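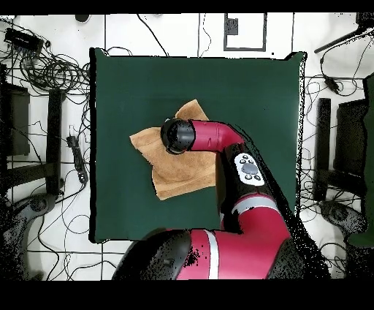 Tan towel on a green cloth.

Leltovau Towels & Linens - Frequently Asked Questions

Ordering

Do you have a minimum order?
No. One washcloth is fine. Shipping is free over $50, otherwise flat rate at checkout.

Where do you ship?
Lower 48 only right now. Alaska and Hawaii, email us first and we'll get a quote.

Can I change my order?
If it hasn't been packed, yes. Orders go out at 2 pm so write before noon. After that you'd have to do a return.

I ordered two colors and got one box?
Probably split. The Masilela line ships from a different warehouse. Check for a second tracking number, sometimes it lands in spam.

Washing

First wash?
Warm, by themselves, no softener. Expect lint. Lots of it the first 4 washes, then it drops off. Clean the dryer filter every load untill it does.

Why no fabric softener?
Coats the loops and the towel stops soaking up water. Dryer sheets, same thing. If you already used it, wash once with a cup of white vinegar and no soap.

Can I bleach them?
White ones, ocasionally. Colors no. Watch out for acne creams too, those leave orange or pale spots and we can't fix them.

Do they shrink?
A little. The Tumumex bath sheet is cut long to allow for it. High heat makes it worse, so medium.

I have a pulled loop!
Snip it with scissors, close to the towel. Don't pull. It won't unravel.

Still smells after washing
Too much soap, or sat in the washer overnight. Use half the detergent, hot wash, dry all the way through. Repeat if needed.

Sizes

How big is the hand towel?
26 inches long, before washing.

Is Tevarness the same as Tumumex?
Same mill, different weave. Tevarness is flat and dries faster, good for gym bags and small bathrooms. Tumumex is the thick one.

Returns

How long do I have?
42 days from delivery. Unwashed, tags on. Store credit or back to your card, your pick.

What if I washed it and then saw a flaw?
Send a photo. Bad seams and holes from the mill we replace, washed or not.

Who pays return shipping?
You do, unless it was our mistake.

When is the seconds sale?
October. Newsletter people get the link a day early. All seconds are final sale, no returns, no exchanges, sorry.

Didn't find your question? Use the contact form, we answer mornings.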